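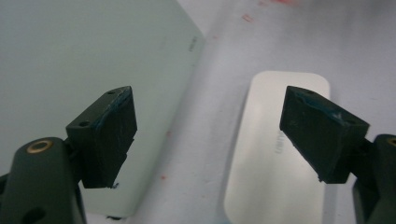
How long does it take to walk from Lockwood to the coast at Tova?

Nine days for me, counting the one I spent lying down in Ultari. The path is 139 miles if you stay on it, and I didn't always.

January. Back home, writing this up from the pocket notebook while I can still read it. The pages from the wet days are worst. I've left out most of the food.

Left Lockwood at 6:45 in the morning with the pack at its heaviest. The first stretch follows the old canal and is flat the whole way to the second lock, then the towpath is closed and you go around by the road. No shoulder on that road. I walked facing traffic and stepped into the ditch for trucks. Lunch on a wall. Stopped for the night at the campground past the quarry, where the water was off for the winter and the sign saying so was at the far end, past the pay box.

Second day was hills. I had read that the climb to the ridge was 645 feet and it felt like more, mostly on account of the mud. Poles would have helped. They were in my hall closet. Wind on top all afternoon, and I couldn't get the stove going until I was down in the trees.

Third day, rain from before light. Nothing to report except that the new jacket leaks at the left shoulder seam and the old one never did. I ate walking. The barn marked as a shelter on the map has no roof now. Kept on to the next village and paid for a room over the bar – the best money of the trip. Socks on the radiator, boots stuffed with a free newspaper.

Fourth day I reached Ultari at 2 in the afternoon and took the boots off and did not like the look of the right heel. The blister had gone under the old callus, so there was nothing to drain. Bought tape and wool at the drugstore. The woman there told me to stay put for a day and I said I would, and then to my surprise I did.

Fifth day, in bed in Ultari. Read a water-stained paperback western from the shelf on the landing. The last chapter was missing. Soup, twice. Slept through the afternoon and then couldn't sleep at night, and lay there working out whether I could cut the route short by taking the valley instead of the moor. I could, but I'd have missed the standing stones, and the stones were half the reason for going.

Sixth day, moor. Heel held up under the tape. Frost in the morning and the bog crust took my weight in most places, which saved an hour or more. There are 12 stones. I ate an orange there and put the peel in my pocket, where it still is. Lost the path coming off the north side and followed a fence down until I hit the lane.

Seventh day was short. I only went as far as Triltudwood, and got in before noon. It's one street and a church. The store had a sale on batteries and I bought some for the headlamp, the wrong size. Pitched behind the church, with permission, and listened to bell practice until 9. They were working on one short pattern and kept coming apart at the same place.

Eighth day, all forest road. Straight, gravel, spruce on both sides, hard on the feet. I sang some of it. Saw one deer and a lot of tire tracks. By evening the air had salt in it, or I wanted it to.

Ninth day, Tova. The last part runs along the dike and you can see the water tower for two hours before you get to it. Reached the harbor wall at 3:20. The café was closed until spring, so I had the last of the crackers and sat out of the wind by the fish shed. Bus back at 5.

With the detours I make it nearly 159 miles. Weight of the pack at the end I don't know, but I could lift it with one hand.

Things to fix: left shoulder seam. Shorter tent stakes are no good in sand, get the long ones. Second pair of liner socks. Bring the poles.

Heel is still tender going down stairs.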